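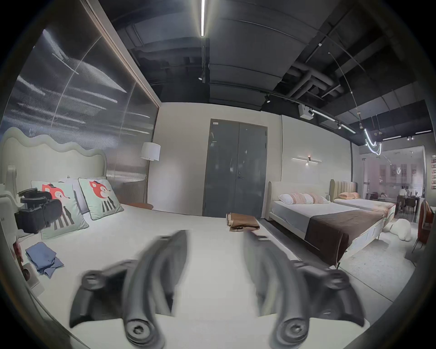 I write funding applications for small companies, mostly consortium bids where six partners in four countries all want to edit the budget table at the same time. So when a client in Pruradmont asked me to try Arkulon for their industrial safety proposal, I said yes before I'd even looked at the price (my mistake, more on that later).

Arkulon is a web tool for putting research proposals together. You set up the call, invite the partners, and everybody fills in their own section. It tracks page limits, person-months, the ethics forms, all of that. I used it for 2 full bids, one small and one huge, and I have opinions!

The good stuff first. The budget sheet is lovely. Change one partner's travel costs and every total moves with it, including the summary on the front page, which I used to fix by hand at midnight. The partner profiles are great too -- you write the 2000-character company blurb once and it gets pulled into every bid after that. For a company like Niltano, who join anything with the word "sensor" in it, that saves a whole afternoon.

Now the grumbling. Comments are a mess. They pile up in one long column with no way to hide the ones you've dealt with, and on the big bid we had over 700 of them. Scrolling got so slow that I started emailing people instead. The Gantt chart looks like something from an old phone and won't export in color. And the Word export drops footnotes if they sit inside a table, so check yours before you submit.

Support was friendly and answered the same day, though their fix for the footnotes was "please move them out of the table." Okay then.

Price: it's per bid, and you pay again if you reopen one for a resubmission. That stung, seeing as our February bid needed exactly that.

Would I use it again? For anything with more than three partners, yes, mainly for that budget sheet. For a two-partner job I'm sticking with a shared folder and a lot of coffee. Four stars, and I'll happily make it five when they sort out the comments.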